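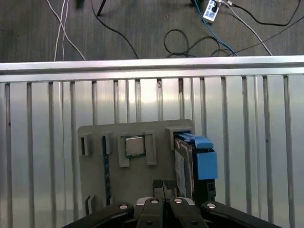
Robot arm on the refurb bench: what happens to the techs?

Posted by rernus_bench in Workplace & Trades, September

I work at a computer refurbishing shop. We take in office desktops from leases, pull the memory, processor and hard drive, test everything, and build working machines out of what passes. There are 13 of us on the floor. Last batch was 566 towers and it took longer than it should have, mostly on the strip-down.

Management wants robot arms to handle parts at two of the benches. The plan is called Liver, don't ask me where the name came from. We've been told there are no job cuts, but also that "roles will be reshaped", and no one will say what that means for pay or for the people who have been on strip-down for years.

I'd like to hear from anyone whose shop has already done this. What did your day look like afterwards? Did you lose hours? Is there anything we should be asking for now, before it's all set in stone?

Ignacio_Parts
Accepted reply

We went through it at a place a bit bigger than yours, 40 on the floor across two shifts. No one was let go in the first year. The jobs did change though, and some people liked the change and some left over it.

The first thing you'll notice is how much of the work stays with people. Opening the case, finding out what's been done to it, deciding what is worth saving. Every model is laid out differently, and even within one model the cabling has been shoved back in by whoever was in there last.
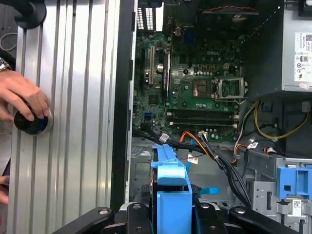

Strip-down was our slowest station before the arms, and it was still slow after. The arm was fine with a part that was always in the same spot. It was poor at anything soft. Think of a Dell tower with a thick run of black cable lying across the bottom of the board, tags hanging off it, and the yellow and black power wires looping down beside that. A person pushes it aside without thinking. We ended up with a tech clearing the way and the arm working on the rigid pieces, which meant the tech was tied to the arm's pace. That was the biggest complaint we had, and it took months to sort out. Ask now who sets the pace and whether the tech can pause the arm without having to explain it to a supervisor.

Second thing is training. We had one person trained to program the arm, on days only, so evenings stood around whenever it stopped. Get at least one on each shift, and get the extra duties written into the job description with a rate beside them. Ours were doing programming work on bench pay until the union raised it.
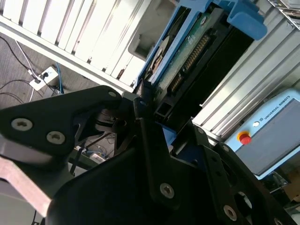 Drives are where it made the most sense for us. It's dull work and there's a lot of it, and our wrists were sore by the end of a shift. A drive in a plastic caddy is also a fair bit easier to grip than a bare one. Ours still needed watching, mind you, as the caddies wear and the latches get loose. Sort out where the controls will sit, too. You want the teach pendant right there by the work with the red stop button facing whoever is on the bench. Our first one was hung behind the arm and you had to lean past it, so we refused to run it until they moved it. They moved it the same afternoon.

Hours: nobody on days lost any. Casual shifts dried up over the winter. If you have casuals, somebody should be asking on their behalf.

bakier77

It'll be fine. We got one and it mostly sits there. The boss shows it to visitors.

quietbench

I'd disagree with the reply above, it depends who is running the place. At mine the strip-down people were moved to testing and inspection, and two of them couldn't stand being at a screen all day after years of working with their hands. Nobody had asked them. If you can, get a trial period with the right to go back to your old station, and get it in writing.

Also ask what they plan to measure. Ours started logging every time a tech stopped the arm, and it turned up in performance reviews. People quit stopping it when they should have. It took a complaint to the safety rep to have the logging taken out of reviews.

rernus_bench

Thanks, this helps. The pace question and the pendant location are both going on the list for our next meeting. I hadn't thought about the casuals and we have a few. Will post back once we've had an answer on rates.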